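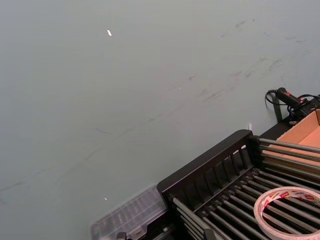

What a death notice is for

My uncle Amedeo Martinelli died in September, and the notice in the Flelham paper ran to five lines. It gave his name, his age, the church and the time, and asked for no flowers. A cousin thought it mean. She wanted the longer sort, with the hobbies and the smile that lit up a room, and she had found a firm called Luvow that would write one for her from a form with 19 boxes on it.

I have seen what came back. According to Luvow, my uncle "never met a stranger". He met plenty of them and crossed the road. He was a decent, silent man who mended gates in Pirness and gave away more money than he let on, and none of that fitted the boxes.

I've nothing against families saying what they like. What I doubt is the idea that longer means more loving, which happens to suit anyone charging by length. The full version for my uncle came to 2,424 characters, and I learned less from it than from two minutes with Tanner Ross, who worked beside him for years and told me he used to sing in the van with the windows up.

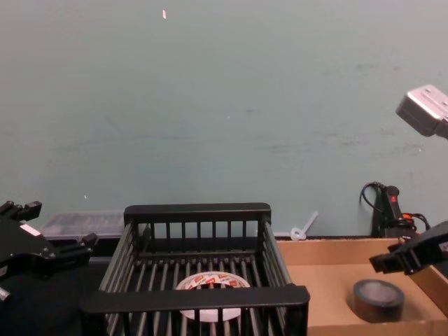

The trouble with the tribute page

Then there is the online page, where people can light a candle by pressing a button. My uncle's has had 1,523 visits, we are told. By whom? He knew perhaps forty people. I suspect a good share of those visits were my cousin checking the number, and I say that with some sympathy – I looked more than once myself.

The old five lines had a job. They told people he was dead and when to turn up, and on the Saturday the church was full enough that some of the men stood. Old Mrs Říha had cut the notice out and kept it in her purse. I can't see her doing that with a web page.

My cousin says the page is for people who live too far away to come. Fair enough, and I would keep it for them. I would take the candles off, though, and the line about strangers, and put in the van.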